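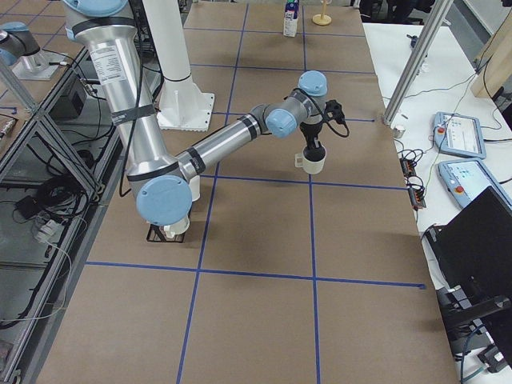
COURSE HANDOUTS / UNIT 4: EVALUATING A VENDOR KIT

Instructor: Yavuz Sezer
Lab assistant: Dilek Tatlı

Scope

This handout covers the Vandico tabletop handling package as offered to teaching labs. Vandico sells it as a software license plus a setup guide; arms, grippers and cameras are bought separately. The trial license runs through September. Students will write a review of the package as if advising a buyer. Marketing claims are not evidence and may be cited only next to a test result.

What the package includes

Task editor. Pick, place and regrasp steps are arranged in a list. Each step has a start region, an end region and a time limit.

Region map. The work surface is split into cells. The operator enters the corners of each cell once, and the software interpolates between them.

Run log. One line per attempt, with grasp width, wrist angle and a result code. The log exports as plain text.

Support. Email only during the trial. Phone support is part of the paid plan, sold through Kozan.

Terms

Attempt: one full cycle from home position back to home position.
Clean place: the object is released upright inside the target cell.
Soft fail: the object is in the target cell but tipped or rotated past the limit.
Hard fail: drop, collision, or manual stop.

A manual stop counts as a hard fail even if the operator believes the arm would have recovered. Record the reason in the comment field.

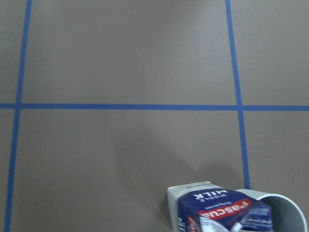
Grasp width is the setting that most affects the results on soft packaging. Vandico ships one default per object class, and the carton default assumes a full, rigid package. A used carton has less stiffness in its side walls. With a printed package such as the Pascual whole milk carton, check the panel next to the finger for creasing before accepting a width, and note it in the log. Reduce grip in small steps until the carton slips, then go back 5 percent. Do not tune grip and approach speed in the same session.

Rigid objects such as cups need less care with width and more with approach angle. The handle is the usual cause of trouble. The package has a "handle aware" option, off by default, which rotates the wrist before closing. Run the cup task with the option off first, then on, and report both.

Test plan

Each group runs 32 attempts, 8 per task, over 4 tasks:

Task A - cup, one cell to the next
Task B - cup, across two tape lines
Task C - carton, upright to upright
Task D - carton, lying to upright

Allow about 5 minutes between tasks for reset and log export. Keep the same operator for a whole task. If the region map is edited, discard the attempts for that task and start it over. 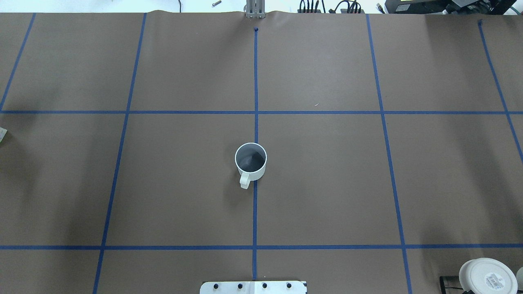
Markevska disagrees with the use of tape lines as the scoring boundary. Her comment on the draft of this handout: "Tape width is not in the region map. A mug that touches the line is a pass for one group and a fail for the next. Score from the logged center point and use the tape only for resetting the object by hand."

The point is accepted for Tasks A and B. Score from the logged center. For Tasks C and D the carton footprint is not logged in this version, so visual scoring stays - two students score independently and the stricter result is used.

Comparison product

Flokinine offers a similar editor without a region map. Positions are taught by hand guiding. Setup is shorter, but every move of the table requires teaching again. Groups that finish early may repeat Task A with it and add the result as an appendix.

Report

Maximum length 4 pages, logs excluded. State the license version, the grip settings used and any changed defaults. Send questions on log format to Dilek Tatlı before the first run.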